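Keys, rings and hooks: keeping a household bunch in order

Household tips - Storage and small repairs
Updated 29/05/2020

Most homes have more keys than locks. There are keys for doors that were replaced years ago, keys for bikes that have gone, and usually one for a padlock that is still on the shed but has rusted shut. Sorting them takes an evening and needs very little in the way of tools.

Start by emptying every drawer, bowl and coat pocket onto a table. A tea towel underneath stops the keys scratching the surface. Take each key round the house and try it. If it turns something, it goes in one pile. If it doesn't, put it in a jar with the month written on the lid. I did mine in October and threw out what was left in the jar the following spring. Metal keys can go in with scrap metal at most tips, but take any plastic heads or tags off first if they come off easily.

Sizes of split ring

Split rings are sold by their outside width. A small ring is enough for one key, and a larger one will take a handful of small rings. Putting each key on its own small ring, and then the small rings on a big one, makes it much easier to take a single key off to lend to someone. You lift off the small ring and leave the rest alone.

Olik sell a mixed box of 60 rings, which did our house and my mother's with plenty over. The cheaper ones from the market were softer and some of them stayed open after I had used them twice. If you can pull a new ring apart with your fingertips, don't trust it with the front door key.

Opening a ring without breaking a nail

Slide the flat of a blunt table knife between the two coils, near the end of the wire, and twist it slightly. Push the key on to the wire while the gap is open, take the knife out and work the key round until it drops free. A staple remover also does the job - the kind with two jaws. Scissors are a bad idea as the points slip.

If a ring is stiff with dirt, leave it in warm water with washing-up liquid for an hour and dry it well with a cloth. Don't oil it. The oil comes off on your pockets.

Telling keys apart

Coloured heads are the quickest way. Keep to one colour for each door and write the list down somewhere other than the key bunch. Two blue keys on one bunch will be mixed up within a week. Where you have plain metal keys, a dab of nail varnish on the head lasts about as long as a bought cover. Let it dry overnight and give it a second coat.

Never put your address on a tag. A number is fine. The spare for our side gate is 413 and the meter cupboard is 710, both taken from the stamps already on the locks, and they mean nothing to anyone who finds them in the street.

Where to hang them

A hook plate inside a cupboard door is better than one facing the front window. Bretwood make a narrow one that takes two screws, and Arthur, the hardware shop on our road, will cut a strip of metal to length if you bring the measurement. File any cut edge until you can run a cloth along it without catching. Fix the plate at the shoulder height of the shortest person who needs to use it, and leave a hand's width between it and the shelf so that the door closes without the keys knocking.

Roughly 5 hooks suit most families. Hang the everyday bunches nearest the opening side of the door and the spares behind. Check the screws once a year, as a heavy bunch pulled off in a hurry will loosen them.

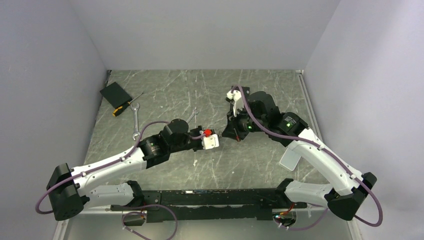
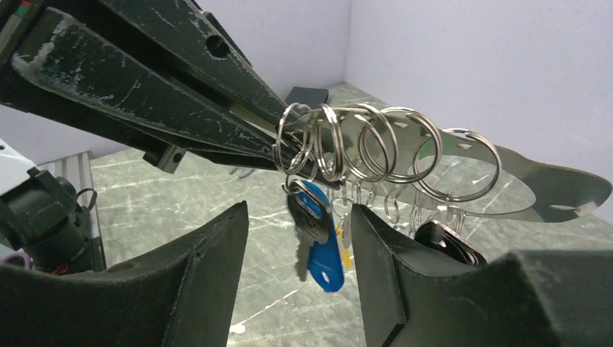
Big split rings with smaller ones below, in the second picture, and a blue-headed key among them.

Comments

Nour Salameh: The knife trick works but I'd add that it wants a really thin blade. Mine was too thick and bent the ring for good. I use an old Flesent butter spreader now. Also, for anyone renting, ask before you paint the heads of the keys. My landlord wanted ours back clean and I spent a whole afternoon with the varnish remover.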